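Search this wiki Go

Push-pull solenoid

A push-pull solenoid is a small electromagnetic device that turns an electric current into a short movement in a straight line. It is used in door latches, vending machines, valves, toys and many kinds of lock.

The main parts are a coil of insulated copper wire, a steel frame and a sliding rod called the plunger. When current flows through the coil, the magnetic field draws the plunger inwards. One end of the plunger then pulls on whatever is fixed to it, while the other end, often thinner, comes out of the far side of the frame and can be used to push. A spring usually returns the plunger when the current is switched off.

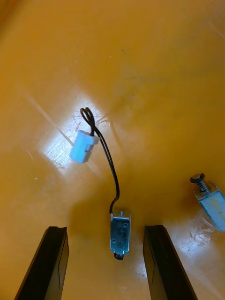 Open-frame solenoid with its plunger tip, coil spring and black leads. The leads of small types often end in a two-pin plug.

Open-frame types have a bent metal bracket around the coil, usually with threaded holes for mounting. Tubular types enclose the coil fully and cost more, but are better protected from dust.

The pull is weakest when the plunger is furthest out and rises sharply as the gap closes. Makers therefore give the force at a stated stroke. The Tilell 519, a type sold for cabinet locks, has a stroke of 30 mm in its long version - unusual for a part of this class.

Many small solenoids are meant for short use only and will overheat if left switched on. A diode is normally fitted across the coil in direct current circuits to protect the switch from the voltage produced at switch-off.

See also: Relay, Solenoid valve, Electric strike

References
1. Matoušek, Dagmar. Small Solenoids and Latches. Narnau: Rusnák.
2. Dudier parts handbook, September edition.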